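Buying a robot arm for the break room or test kitchen: questions we get

Updated in April. Prices are for planning only. We sell nothing and we take no commission from Plikier, Lykkegaard or anyone else.

Do I need an arm at all?

Probably not. If the job is opening a microwave door a few times a day, a person does it faster and you already pay that person. The case gets better when the same door has to be opened hundreds of times, for appliance testing or for collecting training runs. Start with one appliance, one table and one gripper.
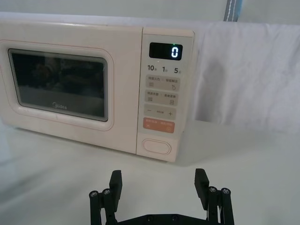
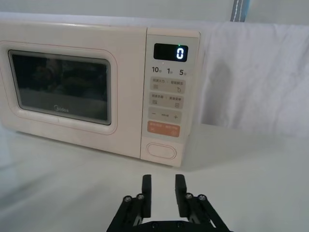

What does the arm price leave out?

Usually the gripper, the wrist camera, the mounting plate and the cables. Plikier quotes the arm alone on page one and puts the rest in an appendix. Ask for one number that covers everything needed to press a button on day one. If the sales rep calls that "hard to say," wait until it gets easier.

How much should we set aside for fingers and pads?

We spent $277 on replacement pads in our first year and had planned on zero. Lykkegaard sells them only in sets. Find out whether your gripper takes generic pads before you sign.

Is a two-finger gripper enough?

For a push-button door release, yes, in most cases. For a pull handle, a dial or anything slippery, get a demo on your own appliance. The demo at the Branby showroom used a door that had clearly been chosen for the demo.

The brochure says setup takes 60 minutes. Does it?

Bolting it down might. Getting it to press the right spot every time took us most of a week. Budget labor for that, and budget it again whenever somebody moves the table.

Should we buy a special appliance to go with it?

No. Rolby offers a "robot-ready" microwave for $553 more than a plain countertop model. We asked what made it ready and got a link to the same brochure. A plain one with a big release button is fine. Do buy a spare of the same model, as panel layouts change without notice and your saved positions go with them.

Lease or buy?

Leasing looks cheap until you read the return clause. Ours gave us 30 days to report any damage and defined damage to include scuffed pads. If you expect to run the thing for less than a year, lease. Otherwise buy, used if you can.

When does it pay for itself?

Vendors have a spreadsheet for this. Change the uptime cell to half and look again.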